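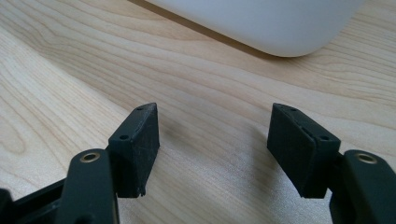 Unai Aguirre 认为首音偏低和原始录音无关，是 Stelline 台转存时走带偏慢造成的。我在楼上已经贴过他的邮件摘要，再说一遍理由：整段从头到尾偏得一样多，人声共振峰也跟着往下走。如果是演唱或调音的问题，共振峰不会动。

所以我不同意首楼“降调重唱”的说法。Sernis 汽水粉这支广告歌只录过一次人声。

---

**半音偏左** 回复：

共振峰的证据我接受一半。你用的是台里流出的压缩文件，高频砍得很厉害，第三共振峰以上基本没法看，只靠前两个峰，误差本身就和你要证明的偏移量差不多大。

另外，首音你读出来是多少？只写“偏低”没有意义。

---

**cue_tone** 回复：

首音稳定段 259 Hz。按标准音高，中央 C 是 261.6，差值换算下来略低于 17.5 音分，速度约慢百分之一。对一台没做过定期校准的开盘机来说，这个偏差很常见。

窗长取得比较大，起音部分没有算进去。读数取的是中值。

---

**半音偏左** 回复：

前提是原曲按标准音高定的弦。Mallet 制作公司那几年用的合成器没有数字调音，漂这么多也很正常。你先假定了参考音高，再拿差值去证明机器慢，这是循环论证。

---

**磨磁头** 回复：

插一句。可以用底噪里的交流声来判断。录音室接地不干净的话，母带里会留下市电哼声，它的频率是已知的，和合成器调没调准没有关系。如果哼声也低了百分之一，那就是带速问题，争论可以结束。

如果哼声正好在标称值上，也不能马上排除，因为转存那一道也会叠加自己的哼声。要看是不是有两条靠得很近的谱线。

---

**cue_tone** 回复：

这个办法好。歌本身只有 6 秒，频率分辨率不够，但是转存文件前后都留了空白带，可以接着用。我今晚做。

---

**周末档听众** 回复：

我对谱线没有意见，只想问歌词。最后一句到底是“一勺就够”还是“一勺就走”？我小时候一直听成“走”，还以为是让小孩喝完出去玩。家里人说我耳朵有问题。

---

**磨磁头** 回复：

“够”。Mallet 的歌词单上写的是“够”。不过唱的人把声母咬得很轻，后面又压着一下铃声，起音正好盖住辅音。听成“走”的人不少。

---

**半音偏左** 回复：

歌词单不能当证据，录音时改词很普遍。Clollwood 饼干那支广告的歌词单和成品差了一整句，也没人回头去改单子。

要判断就看辅音段。“z”应该有持续的高频擦音，“g”只有很短的爆破。压缩文件里高频没有了，所以目前的材料下不了结论。

---

**周末档听众** 回复：

也就是说我可能没听错。可以了，我截图发家里群。

---

**cue_tone** 回复：

结果出来了。先说条件：用的是前后空白带拼接，中间不含歌曲，加汉宁窗，没有做降噪。

- 标称 50 Hz 处有一条窄谱线，位置准确，应当来自转存链路。
- 49.5 Hz 附近另有一条，弱一些，略宽。
- 二次谐波处也能分出 2 条，间距是基波处的两倍，符合预期。

低的那条对应慢百分之一，和首音的偏差一致。宽出来的部分我认为是走带抖动。完整数值放在网盘的文本里，文件名还是原来那个，旧版已覆盖。

---

**半音偏左** 回复：

看过了。谐波间距这一条比较有说服力，基波那一条单看我不会信。

撤回“循环论证”。保留一点：你只能证明这份转存慢了，不能证明当年播出时也慢。首楼记忆里的“比现在低”，说的是播出版本。

---

**cue_tone** 回复：

同意，这两件事要分开。当年 Stelline 播广告用的是循环卡带，和存档的开盘带不是同一套机器。播出链路的速度现在没有材料。

---

**老频率** 回复：

我是首楼。补充一下“重唱”这个说法的来源，免得以为是我编的。

我手里有一盘自己从收音机录的卡带，里面有这支广告，十一月录的，前面接的是整点报时。这盘里的版本听起来更低，而且“Sernis”的第二个音节拖得比网上的长。所以我一直认为有 2 个版本。

带子我已经取出来了，机器还要换皮带，暂时放不了。 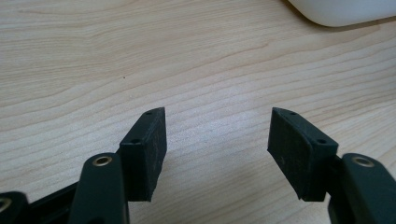
*浅色木纹桌面，右上角露出一件白色物品。*

---

**磨磁头** 回复：

换皮带之前先别用快进快退，存放久了带子容易粘层。先以正常速度空走一遍再录。磁头用异丙醇，压带轮不要用，会让橡胶变硬。

还有，录的时候把整点报时一起录进来。报时音频率固定，等于自带校准信号，比哼声可靠得多。短音和长音都留着，不要为了省事只截广告那一段。

---

**老频率** 回复：

记下了。采样率要多少？我的声卡最高到 96k。

---

**磨磁头** 回复：

48k、24 位就够。再高只是多录一段偏磁残留，除非你打算拿偏磁做抖动校正，你这台机器的磁头也未必读得出来。电平留够余量，关掉降噪开关，先录一份不解码的。

---

**半音偏左** 回复：

降噪那里要看当时录的时候开没开。如果开了，不解码的高频会偏亮，拿来听辅音反而有利，但做音色比较就不行。建议两份都录，标清楚。

关于拖长的音节：如果是带速造成的，应该每个音节都按同一比例变长。只有一个音节变长，要么是剪辑不同，要么是你的卡座在那一处打滑。测一下相邻音节的间隔就知道了。

---

**周末档听众** 回复：

卡带里“够”和“走”能分出来吗？

---

**半音偏左** 回复：

有可能。调频广播的带宽比网上那份压缩文件好，瓶颈在卡座。

---

**cue_tone** 回复：

我又问了 Unai Aguirre。他的回信是 2021年9月17日 写的，我译个大意：Mallet 给这支歌交过一条主混和一条缩短版，缩短版去掉了前面的铃声，人声是同一条，没有重录。音节有没有动过剪刀他不记得了，当时是别人在接带。

所以“两个版本”可以成立，“重唱”仍然没有依据。

---

**老频率** 回复：

可我带子里的版本开头有铃声。按他说的，那就是主混，应该和网上的一样才对。

---

**cue_tone** 回复：

对，这里和他的说法对不上。等你的录音。如果报时音校准以后，音高和主混一致，只是第二个音节长，那就要考虑播出卡带另外剪过一次。

---

**磨磁头** 回复：

也可能是卡带本身拉伸。局部拉伸会让那一小段同时变低变长，校准过后看音高曲线有没有凹下去就行。剪辑不会出现这种凹陷。

---

**半音偏左** 回复：

这个判据我同意。首楼标题先改成“疑似不同剪辑”吧，现在这个标题已经被别的站转走了，下面还有人在讨论换歌手。

---

**老频率** 回复：

标题改了。皮带已经下单，型号是按旧皮带的周长量的，到货装上先试走一盘空带，再录这盘。文件会传到同一个网盘目录。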